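Workshop notebook, Skivness refurbishing bench
2018-02-15

Desktop towers from the Fakora lot. I write today mostly about opening, looking and cables, so that we do it the same way next time. The drive notes are further down.

The case is laid on its side with the side panel off and the inside facing up. I find it the best position for work, the small screws stay where they fall and I don't need to hold the board with one hand. 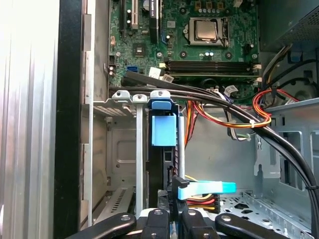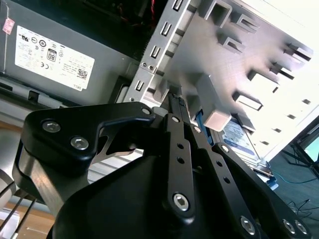
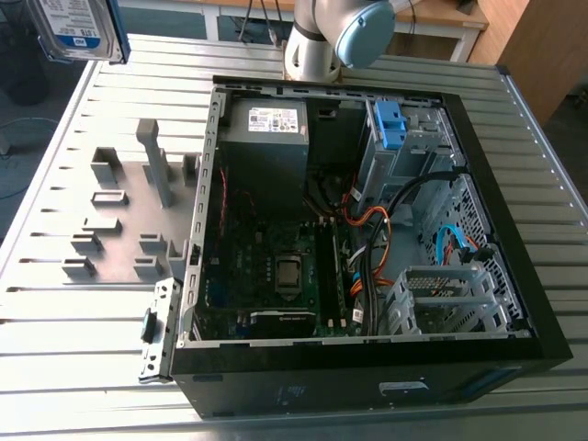 Open tower on the bench. First: memory slots and cable bundle. Second: label on the power supply. Third: the whole case on its side.

Processor area. The heat spreader is bare in its bracket, so the cooler must go back with new paste before any power is given. Please do not press the button "only for one second" to see if it starts. Old paste comes off with alcohol and a lint-free cloth, always from the outside towards the middle, otherwise it goes over the edge and down between the small parts. For the new paste I use one drop the size of a grain of rice. I have seen the methods with a cross and with a spiral and I measured no difference that I could trust.

The retention bracket stays closed while cleaning. If the lever is opened by mistake, take the processor out completely, look at the contacts under the lamp, and write it in the book even when everything looks good.

Memory. The slots are long and black, with small white latches. On two earlier machines from this lot a latch was cracked at the root, and one sees this only when the module is already half out. So: thumb on the latch, slowly, and the other hand flat above the module. After it is in again, push both ends separately. A module that sits well at one end and a little high at the other end gives faults which look like a bad disk, and I lost one afternoon in that way before I learned to look there first.

Cables. The black bundle goes a long way over the board and down along the side, and the coloured power wires (red, orange, yellow) are tied to it with one small white zip tie. I would like to leave this tie alone. When it is cut, the power wires come up and lie exactly where the panel wants to close. If somebody has to cut it, put a new one at the same place, not tighter than before, with the cut end turned away from the board. A sharp zip tie end has already opened my finger once.

The small plugs near the end of the memory slots are easy to pull together with something else. I mark mine with a piece of paper tape, a letter on the plug and the same letter on the board beside the header. Remove the tape after, it becomes sticky in the warm.

Power supply. Dell, with an "80" efficiency badge on the label. I copy the values from the label into the sheet by hand and not from memory of the last machine. Two units that look the same from outside can have different output, we had this in May last year with the Karpenko towers and the sheet was wrong for the whole shelf. The supply itself is not opened. If the fan is noisy, exchange the complete unit.

Drive cage. Grey metal with perforated walls, and bright blue plastic handles at the top for the drive release. The handles I like very much, no screwdriver is needed. They want to be pressed fully before pulling. If one pulls first and presses after, the plastic bends and it does not forget it.

Drives for this lot are 3.5-inch, 1 TB. My order of work:

Read the label and write the serial number before the drive goes in. Afterwards it is not possible without a mirror.
Hold the drive by its long sides, fingers away from the circuit side.
Slide it in until it stops, then look if both sides are equally deep.
Data cable first, power cable second.
Pull very lightly on each plug.
Full surface test before any system is installed.

About the test limits. The Skullura sheet says that a used drive with fewer than 3,000 hours can go into a machine for sale, and between that and the next limit it goes only into our own machines. I agree with the first half. For the second half I would look more at the reallocated sectors than at the hours. A drive with 900 hours and growing bad sectors I don't want in any machine, also not ours. I propose we add a column for this. Until we have spoken about it, I write the number in the margin with pencil.

Dust. The inside corners behind the cage collect more than the board does. Soft brush first, then short blows of air, holding the fan blades still with a finger or a wooden stick. Don't use the big compressor, it brings water when the bottle is not drained, and the pressure is too much for the small connectors.

Expansion card: I take it out only if there is a fault. When it must come out, press the catch at the end of the slot and lift straight up — a diagonal pull is how the slot of the first Fakora machine was broken. The contacts can be cleaned with the same alcohol as the processor, never with a pencil rubber, it leaves crumbs.

Bench. The slotted aluminium top is good for the case but bad for screws. They go into the grooves and then they roll. Use the magnetic dish, and keep the dish far from the drives. I also ask that the foam sheet comes back under painted cases, the rails leave thin lines on the side that is down.

Still to order: thermal paste (2 tubes), small zip ties, paper tape, lint-free cloths. The bag of 1,000 zip ties is cheaper per piece but the last one became dry and brittle before we were at the bottom, so I would take the small bag.

Still open: is the clock battery changed on every machine or only when the time is lost? I change it always. The cost is small and the customer doesn't come back for it. If somebody does it in another way, please write below.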